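六月进展报告 社区共享厨房与口述食谱整理项目
报送：Steinar Kirkegaard
抄送：Mandagi 片区协调组

先说总体情况，赶在下午四点前发出来，有些地方写得粗，后面再补。

本期主要三件事：口述食谱的采录和整理；Canel 街老楼一层的共享厨房开张前准备；还有上次您问到的钱的问题，放在后面单独一节。

一、口述食谱采录

到本期末，录音整理成稿的食谱 100 份，原定也是 100 份，算是按时。其中能直接进册子的大概七成，剩下的要回访。回访的原因基本是一个：老人家讲做法不讲量。“盐看着放”“水没过手背”“火小一点，再小一点”。整理的同学一开始直接照写，后来试做才发现根本没法照着做。

现在的办法是请讲述人在家里做一遍，我们带一个厨房秤，倒进碗里之前先过一下秤。不打断，不催。第一位配合的是住三楼的祁阿姨，做的是霉干菜扣肉，秤出来的糖比她自己说的多一倍，她本人不承认。成稿里两个数都写了，口述的一个，称的一个。后来觉得这样处理挺好，全册都改成这个格式了。

方言部分进度慢。有十来份录音是温州话，组里只有小邱听得懂，而且她说有两位讲的是山里的口音，她也只能听懂一大半。已托人找了一位退休的语文老师帮忙校，报酬按小时算，从杂项里出。稿子里拿不准的字先用拼音代，不硬猜。有几样食材到现在没有对上学名，比如一种叫“麻兹”的野菜，三个人讲的像是三种不同的东西。春天已经过了，要等明年才能采到实物。这一条恐怕要留白。

录音文件的保存：原先放在各人手机里，五月丢过一次（小贺换手机，两段没导出来，讲述人后来愿意重讲，讲得还更长）。现在统一传到 Clonar 上，文件名按“姓氏＋菜名＋第几次”，每周核对一次。授权书也扫进去了。有四份授权书还没签回来，都是子女在外地的，老人想等孩子看过再签。理解，不催。

关于要不要配故事。上次会上有不同意见，这里再说一下我们的想法。很多讲述人讲菜只讲五分钟，讲这道菜是谁教的能讲四十分钟。全放进册子篇幅不够，全删又可惜。目前的折衷：每份食谱前面放一小段，不超过三百字，用讲述人自己的话，只删不改。完整录音留在资料库里，想听的可以预约来听。试排了十一页给几位讲述人看过，反应都不错，有一位要求把她前夫的名字去掉，已去掉。

二、册子编排

分章还没最后定。原来按季节分，排下来冬天一章厚得不像话，夏天只有薄薄几页，凉菜大家好像都不觉得算“一道菜”，问了才讲。改成按场合分试了一下：平常日子、过年、坐月子、办白事、病人吃的、孩子闹着要吃的。读起来顺得多，也更像大家讲话的样子。白事那一章有人觉得不吉利，建议挪到最后或者换个名字，暂时叫“送别”，位置没动。

字号改大了一号，试印给六位老人看，原来那版有四位说看不清。改大之后页数涨了不少，总页数要控制在印厂报价的档位以内，正在压。步骤改成短句，一步一行，不用“适量”“少许”（除非原话就是这么讲而且实在秤不出来）。

索引做两套，一套按菜名，一套按主料。按主料这套是厨房那边提的要求，他们说打开冰箱看见半颗白菜，想查能做什么。有道理，加了。

校对现在是两轮，第一轮校文字，第二轮找没做过这道菜的人照着做一遍。第二轮最费时间，也最有用。到现在照做过的 28 份，其中五份做不出来或者做出来不对，问题大多在先后顺序上，讲述人觉得理所当然的那一步没有讲。比如芋头要先蒸后剥，稿子里写的是剥了再蒸，照做的人手痒了一晚上。

三、共享厨房

场地在 Canel 街，一层，原来是一家面馆，空了一年多。四月底拿的钥匙。

已完成：
排烟管道清洗，两遍，第一遍不合格
地面重新做了防滑
洗手池移位，离灶台远了一点
煤气改电，增容手续批下来了，比预计晚了三周
墙上旧的菜单牌拆了，街坊有人想要，给了

未完成：
后门的坡道，轮椅现在只能从前门进，前门有一级台阶，临时放了木板，不算数
冷藏温度记录表，表格有了没人填，下期必须解决
食品经营相关的备案，材料交了，在等

开放时段征求过意见。收上来的想法比较散，大致是上午老人多，傍晚带孩子的多，中间两三点没什么人。打算先开上午九点到十二点和傍晚四点到七点，试一个月再调。有人提出深夜也开，给下夜班的人用，想法很好，人手实在不够，先记着。

使用规则贴了一版，太长，没人看。正在缩。最要紧的就几句：自己带来的东西写上名字和日期；油不要倒进下水；走之前灶面擦干净；有人等的时候一个灶用四十分钟。清真的锅具单独放一个架子，颜色也分开，这条是和街坊里几家人商量着定的，他们自己选的架子位置。

过敏的事情专门说一下。试开那天有人带了花生糖分给小孩，没出事，但是当场几个家长就紧张了。现在门口加了一块小黑板，当天厨房里有花生、海鲜、鸡蛋的都写上，谁带来谁写。土办法，目前管用。

四、活动

本期办了三次“照着做”的小聚，就是前面讲的第二轮校对，顺便对外开放。人数不多，厨房也站不下太多人。第一次做的是祁阿姨的扣肉，她来了，全程站在后面看，最后讲了一句“火大了”。第二次是两种粽子，咸的甜的吵了一会儿，分两桌包。第三次做病号粥，来的人里有两位是照顾家人的，留下来聊到很晚，希望以后能固定办，不一定做菜，有个地方坐坐就行。我们觉得这个需求比做菜还实在，想放进下半年计划里，具体怎么办没想好，请您给意见。

Stolteo 那边的合作：他们愿意提供临期的蔬菜，每周两次，我们自己去拉。品质还可以，量不稳定，有时候一下子全是茄子。茄子那周册子里关于茄子的几份食谱全试做完了，也算好事。运输目前靠小贺的三轮车，天热以后不行，要想办法。

五、经费

本期支出大头是增容和排烟，这两项都超了，超的部分用设备结余补上，总数没破。杂项里花掉 431 元，主要是录音用的电池、授权书邮寄、试做的食材。票据齐，缺一张菜场的，摊主手写了一个条子，一并附上，行不行请财务看一下，不行我们自己出。

印刷费还没动。印厂的报价下个月到期，到期后纸价可能要调，希望能在到期前先付定金。这一条比较急，麻烦优先回复。

人工这块，原来没有给整理录音的同学算报酬，现在看工作量比想的大得多，一小时录音要听写六七个小时，方言的还要翻倍。建议从下半年起按成稿份数给一点补贴，数额另附表。不给的话恐怕留不住人，已经走了一位。

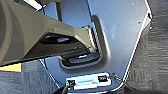 六、问题和风险

1. 授权。四份未签的，如果到排版截止还没有回来，对应的食谱抽掉，不冒险。抽掉以后过年那一章会少一道主菜，有点伤，但是只能这样。

2. 方言校对只有一个人。小邱八月要去外地实习，要赶在她走之前把温州话的部分全过一遍。退休老师那边约好了，还没开始，不知道节奏合不合。

3. 坡道。物业说要走楼里的会签，十二户，签了九户，剩下三户有一户联系不上，两户担心影响停车。我们画了个尺寸图贴在楼道里，把占的位置标出来，其实占不到车位。下周再上门。这件事不解决，厨房不好意思说是给全街坊用的。

4. 夏天的食品安全。室内下午很热，没有空调，只有两台风扇。剩菜一律不留过夜，这条写进规则里了，执行还要看。冷藏温度没人记，前面写过，再写一遍是提醒我们自己。

5. 值班。现在排班表上主要是四个人轮，两位是带孩子的，学校放假以后肯定来不了那么多。已经在问暑假回来的大学生，有三位有兴趣，还没定下来。

七、对上期意见的回复

上次您提了几条，逐条回：

“食谱数量是否能再增加。” 不建议。100 份整理完已经很吃力，再加只能牺牲试做。宁可把现有的做扎实。如果一定要加，可以以后出续册，名单上还有二十多位愿意讲的。

“能否拍视频。” 试过一次，讲述人一看镜头就不会讲话了，做菜的动作也变得很客气。录音反而自在。如果要拍，建议只拍手，而且等熟了再拍。本期不列计划。

“与其他片区的经验交流。” Mandagi 协调组来过一次，看了厨房和样张，他们那边有几位渔家的老人，做鱼干和鱼露，想照我们的格式也做一份。格式和授权书模板都发过去了。他们问秤的型号，其实什么型号都行，能去皮就可以。

“如何衡量效果。” 这条想了很久。册子印多少本、厨房来多少人次，这些都会记。但是还有些东西不太好数，比如有位老先生讲完红糖姜茶以后，第二天他女儿打电话来问能不能拿一份录音，说从来没听他讲过这些。这类的我们每次记一小段，跟报告一起交，您看这样可不可以。本期的附在附件三。

八、下期计划

六月底前：回访全部做完；送别一章定稿；冷藏记录落实到人（暂定小贺）；使用规则缩到一页。

七月：方言部分校完；第二轮照做争取过半，这个有点悬，要看厨房能开几个晚上；坡道开工，如果签齐的话；付印刷定金，等您批。

八月：排版定稿，交印厂打样。打样以后请讲述人每人看自己那一页，不识字的我们念给他们听，去年别的地方做类似的册子就是这一步省掉了，后来名字印错好几个，很被动。

九月：出书。想在厨房里办一个小的见面，不搞仪式，就是大家各带一个菜，按册子里的做。请讲述人坐，我们端。

九、其他

小票、签到表、授权书扫描件都在附件一。样张十一页在附件二，里面第七页的图还没换，是占位的，不用看。附件三是前面讲的那些小段。

经费那几条如果方便请先回，其余的等您有空。有看不明白的地方直接打电话，我下午一般在厨房，手上可能有面粉，接得慢一点。

还有，上期报告里把祁阿姨的楼层写成二楼，是三楼，她看到了，让更正一下。

附件清单
附件一 票据及授权书扫描
附件二 样张
附件三 讲述人片段记录（六月）
附件四 补贴测算表（还差一栏，明天补发）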